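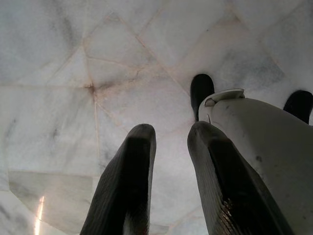
Abb. 5: Polierter Marmorboden aus unregelmäßig geschnittenen Platten mit hellen, bräunlich bis rosa getönten Fugen.

4.2 Zur Aussagekraft der Haltbarkeitsangaben

Für die Imprägnierung Vivo wird eine Haltbarkeit von 3.000 Reinigungsgängen angegeben. Wie dieser Wert zustande kam, geht aus den Unterlagen nicht hervor. In unserer Versuchsreihe in Grena ließ sich nach 800 Gängen kein Unterschied mehr zur unbehandelten Vergleichsfläche messen. Das widerlegt die Angabe noch nicht – Reinigungsmittel und Anpressdruck können abweichen –, macht sie aber als Planungsgrundlage fragwürdig. 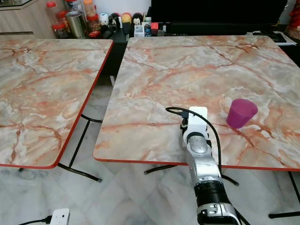 Sugden wandte dagegen ein, 20 Probeflächen seien für ein solches Urteil zu wenig, zumal die Saugfähigkeit von Marmor schon innerhalb eines Blocks stark schwanke. Der Einwand trifft allerdings auch die Messungen von Pruvby, auf die sich die Werbung stützt und die mit 5 Flächen auskommen. Angaben zur Streuung fehlen dort ganz.
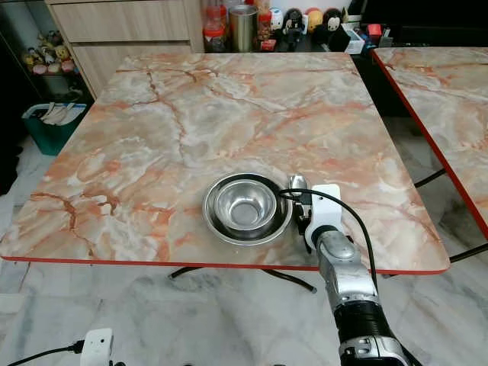

Lässt sich die Wirkdauer einer Imprägnierung überhaupt allgemein beziffern? Mit den vorliegenden Daten nicht. Vertretbar erscheint allenfalls ein Wert je Steinsorte und Reinigungsverfahren, und auch dieser müsste am verlegten Boden überprüft werden. Die im Mai begonnene Wiederholung beschränkt sich deshalb auf eine einzige Sorte.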